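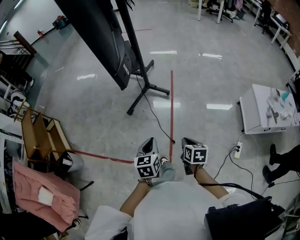

20th October. Open day, Emmont site. Notes written up the same evening, mostly for the Brastlow group, who get the next one.

Setup started at 0800. Doors at 10. Hand-held gripper station was ready by 0920, arm station by 0945. The arm would not home on the first two tries. Power cycled the controller, homed on the third. Log saved, not looked at yet.

Hand-held station

Floor lanes marked in red tape. Operator stands at the near end with one gripper in each hand, marker cube on each. Visitors stay on the far side of the tape. This worked for adults. School group ignored it and we had to stop twice.

The floor tile is glossy and throws back the ceiling lights. Tracking dropout was higher with the grippers held low and pointing down than with them level at waist height. Same behavior with left and right. Tried a slower motion, small improvement. Tried exposure down one step, better, but the preview on the display got too dark for visitors to make out. Put it back for the afternoon and accepted the dropouts.

Recorded 34 demonstrations in total, visitors and staff together. Task was pick up a block, carry it the length of the lane, set it down in the tray. Discarded the ones where tracking was lost for longer than 700 ms at a stretch. Have not separated visitor runs from staff runs yet. The file names do not say which is which, so this needs the paper sheet.

Common visitor errors:
Squeezing the trigger all the way before reaching the block.
Turning the wrist until the cube faces away from the camera. Telling people to keep the cube up was enough in most cases.
Looking at the display instead of at the hands.

Cable routing is still poor. Extension leads and display power both run over open floor. Taped down the worst stretch at lunch. Need proper cable covers before Brastlow, and longer leads so the run can go along the wall.

Arm station

Replay of the block task on the Zervas arm, using the policy from last week. Speed limited to 80 percent for the public. Morning replays fine apart from one bad grasp, block rotated in the jaws and was set down on its edge. In the afternoon the arm began stopping short of the tray by a small but repeatable amount. Suspect the table got bumped. Rechecked the table position against the floor marks after closing and it was off toward the wall. Moved it back, one replay, landed in the tray. One replay is not a test. Repeat Monday.

Drivetti people came by after lunch and asked about gripper weight and cycle time. Gave them the weight. Did not give a cycle time, we have no number I would defend. They also asked if the jaws can be swapped without recalibrating. Answered no. I think the real answer is "not checked," so put that on the list.

To do
Enter the paper sheet and tag the runs.
Matte floor covering for the lane, get a price.
Cable covers, longer leads.
Clamp the arm table.
Jaw swap test, with calibration check before and after.
Look at the homing log.
Spare batteries: one pack came back from the charger at half. Marked with tape, do not use.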